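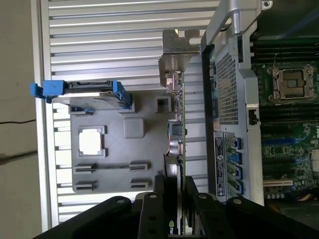 Tranley workstation with the side open, graphics card and power supply.

March, workshop notes, Alosbridge

Today I worked on the old Tranley workstation, the one which Caputo wants back for the drawing office. The complaint is that the screen goes black after 30 minutes of work. I opened the side and looked first at the graphics card, the NVIDIA one with the green board. I do not see any damage on the capacitors, but my eyes are not the best test, so I will measure too.

The blue drive carrier I leave pulled out over the gray tray for now. When it is fully inside, my hand does not fit well near the card. Please do not push it back before I finish.

Order of work:
Take out the card, clean the contacts, put it back, run the Candis test for 2 hours.
If it goes black again, change the power supply with the spare from shelf 8.
Vacuum the grille of the power supply in any case.

Spyros Vlachou asked if we should simply buy a new card. The price he found was 348, and I think this is too much for a machine of this age. I told him to wait for the test.

Still open: I could not find the short screwdriver for the bracket. The long one touches the chassis handle and I am afraid to damage the screw. If somebody has it on his bench, please bring it back.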